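Forum > House and Home > Bathrooms and Plumbing

Thread: Hard water marks on the sink and taps, what do you all do?

momia_kitchen
Posted 13/06/2018

Hello everyone, I've been reading along here since we bought the house and I finally have something to ask, so please be gentle with me. We moved out to the Ondarska side of town last fall and the water here is like liquid chalk. The kettle I expected (my aunt lived out this way and her tea always had a little skin on it, bless her) but I was not ready for what it does to a bathroom. There's a white crust around the base of the faucet, a dull ring near the drain, and the chrome looks like somebody breathed on it and walked away.

I've tried dish soap, baking soda, and a spray that smelled so strongly of lemon I had to open both windows. It gets better for a day and then I'm right back where I started. What do you all use? I'd love to hear from people who have lived with hard water for a long time and made their peace with it.

pellam_road
White vinegar, the cheap gallon kind. Soak a rag or some paper towels, wrap them right around the base of the faucet, and go do something else for an hour. Come back, wipe, rinse. My mother did it this way and I have never found a reason to change.

Themis Makris
Seconding the vinegar, with one warning I feel I have to give every time this comes up. Please find out what your faucet is finished in before you leave anything acidic sitting on it. Plain chrome in good shape will usually put up with a short soak. Brass, nickel, anything with a painted or "antique" look, I would keep vinegar well away from. And if there's any natural stone in the room, marble especially, even a few drops can leave a dull spot that you can't wipe off. I put tile in for other people for a good many years and got a lot of sad phone calls over that one.

An hour is also longer than I'd go. Start with 5 minutes, rinse, look at it, and do it again if you need to.

pellam_road
Themis, with love, 5 minutes does nothing on our water. You'd be there until Christmas!

Themis Makris
Then I'd be there until Christmas with a nice faucet :)

Kristaps Liepiņa
Good evening all. I come at this from the other end, because I think most of us spend too much time on the cleaning and not enough on the drying. The crust is only what is left when the water dries up. We keep a small cotton towel on the side of the sink and whoever uses it last gives the faucet and the bowl a quick wipe. It took the children a while to learn (it took me longer, if my wife is telling the story) but we went from scrubbing every weekend to a proper clean once a month or so.

Also, momia_kitchen, do check whether the faucet has a slow drip or is weeping at the base. Ours had a crust that came back in the same place no matter what I did, and it was a worn washer the whole time. I changed it with a repair kit from Petrauskas, the hardware store by the bus station, and I was very proud of myself for a week.

momia_kitchen
Oh, you are all so kind. Kristaps, I just went and put a dry tissue around the base like my dad used to, and it came away damp on the left side! So I may have two problems, but at least I know about the second one now. The faucet is plain chrome as far as I can tell. The floor I'm less sure of, it was here when we came.

Themis Makris
If you're not sure about the floor, treat it like it's real stone until you know better. Put an old towel down before you start. For the floor itself use a stone-safe cleaner and a damp mop, and leave the vinegar in the kitchen.

jaketti
Can I put in a word for aluminum foil? I know it sounds like something off a calendar from the bank, but my grandmother swore by it and so do I. Tear off a piece, crumple it up loosely into a ball, dip it in plain water and rub the chrome with it, lightly, the way you'd wipe a child's face. The foil is softer than chrome so it doesn't dig in the way steel wool would, and it takes off little rust freckles and that cloudy look. Then wipe away the gray stuff it leaves and buff with a dry cloth.

I do the towel bar under the sink the same way while I'm down there, and the legs too if I'm feeling ambitious.

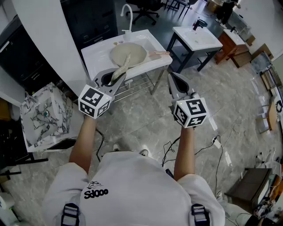

Don't use a brand new sharp-edged piece, mind you. Fold the torn edges into the middle first, and go easy around any lettering or the little hot and cold buttons. And keep it off the bowl itself. Metal on porcelain can leave gray streaks, and then you've made yourself a new job.

pellam_road
I've done the foil trick on a bike's handlebars and it was wonderful. Never thought to bring it indoors.

Themis Makris
I'm going to be the grump again, I'm afraid. Foil is fine on real, solid chrome plating. A lot of what's sold now is plastic with a thin shiny coat, and on that I have seen foil leave fine scratches you only notice when the light comes in sideways. Try it on the back first, please, where it won't show.

jaketti
Fair enough, and I will say my towel bar is older than my marriage, so it's the good heavy kind. But I've used foil on the newer faucet upstairs for 6 years and I can still see my face in it. We may have to agree to differ, Themis!

Themis Makris
We may, and I'm glad your faucet is happy.

Kristaps Liepiņa
For the ring by the drain, since we have wandered off a bit – a paste of baking soda and water, left on for a few minutes and rubbed with a soft sponge. Rinse very well. If it is old and thick you may need to go over it several times, and it's better to be patient than to reach for something rough.

momia_kitchen
Thank you all so much. My plan is the washer first, then vinegar on the faucet (short soak, old towel on the floor, I promise), then the foil on the back of the towel bar to see how it likes it. I'll report back once I've been to Petrauskas. Kristaps, do I need to take the old washer in with me, or will they know from the faucet?

Kristaps Liepiņa
Take the old one, and turn the water off before you get it out. I did those in the wrong order.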